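3.2 Survey area and responses

The household survey on shared workshops was sent to every address in Olthorpe and Wolde in June. Forms went to 3,032 households and 2,273 came back, of which 764 reported using a shared workshop at least once in the past year. Benches and tables were the fittings most often named (Figure 4).

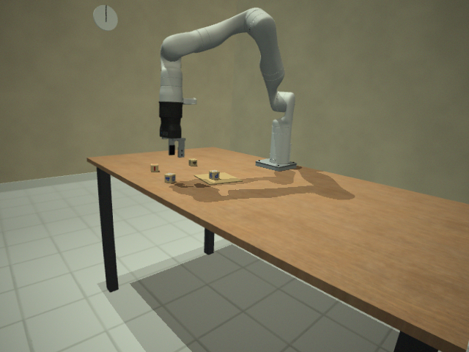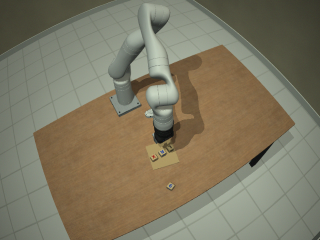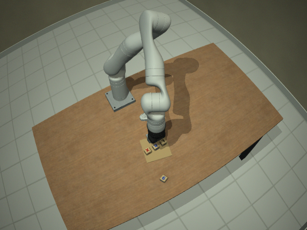 Figure 4. Wooden table, three views.

One respondent in Wolde wrote that the opening hours mattered more to her than any of the fittings, and that she had stopped going when the evening session was dropped. Similar remarks were common on the Wolde forms, where most users travel by bus and the last service leaves early. In Olthorpe the complaints were mainly to do with the cost of membership and the booking system, Nullodico, which several older users could not work without help.

Distance from home had a weaker effect than we expected. Users living within 10 minutes' walk of a workshop went slightly more often than the rest, but the gap closed once age and car ownership were taken into account. Forms with no answer to the travel question were left out of this part of the analysis. The Zavix site opened after the forms had gone out and is treated separately in Section 3.4.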